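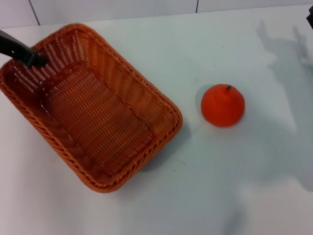
Skullona presenta Histden, un sistema para enseñar tareas a un robot a distancia o con la mano

Jueves 6 de agosto. Skullona pone a disposición de centros de formación y empresas de manipulación de alimentos el sistema Histden, con el que un operario sin conocimientos de programación puede mostrar una tarea a un brazo robótico. El operario elige entre dos modos: guiar el brazo directamente con la mano o manejarlo por control remoto desde un puesto situado en otra sala.

En ambos casos el sistema guarda los movimientos del brazo, la apertura de la pinza y las imágenes de las cámaras. Con esas grabaciones se entrena después el programa que repetirá la tarea sin intervención del operario.

La primera versión incluye seis tareas de mesa, entre ellas colocar fruta en una cesta, apilar cuencos y doblar paños. La de la fruta se practica con una cesta trenzada de borde grueso y una pieza naranja con rabillo, sobre una mesa blanca. Es la tarea con la que empiezan los operarios nuevos.

"La cesta obliga a decidir por dónde se entra y a qué altura se suelta la pieza", explica Hajar Farouk, responsable de formación de Skullona. "Una persona lo hace sin pensar. Cuando tiene que hacerlo con los mandos, va más despacio y corrige varias veces, y esas correcciones también nos interesan. Las conservamos en la grabación."

Las pruebas con usuarios externos comenzaron en abril en las instalaciones de De Haan, empresa dedicada a la preparación de pedidos de fruta y verdura. En ellas participaron 20 empleados de almacén, que grabaron 2243 demostraciones. Cada sesión duró como máximo dos horas, con descansos fijados de antemano.

Según Kobe De Graaf, jefe de operaciones de De Haan, la mayoría de los participantes prefirió el control remoto para las tareas de recogida y el guiado manual para las de doblado. "Con la tela necesitan notar la resistencia. Con la fruta les basta con ver bien la pinza", señala.

A raíz de estas pruebas, Skullona ha modificado dos elementos del puesto de mando. El pedal de pausa se ha desplazado al lado izquierdo y el botón para descartar una toma pide ahora confirmación. También se ha añadido un campo de texto en el que el operario puede anotar por qué da una demostración por fallida.

Jinfeng Hao, que dirige el desarrollo de Histden, indica que la siguiente versión permitirá cambiar de modo en mitad de una tarea. "Hoy hay que cerrar la grabación y abrir otra. Es una limitación que conocemos y en la que estamos trabajando."

Histden se entrega con el puesto de mando, el programa de grabación y un curso presencial de dos días. El brazo no está incluido. La documentación está disponible en español, inglés y neerlandés.

Los centros interesados en una demostración pueden solicitarla al departamento comercial de Skullona, a la atención de Fengying Ye.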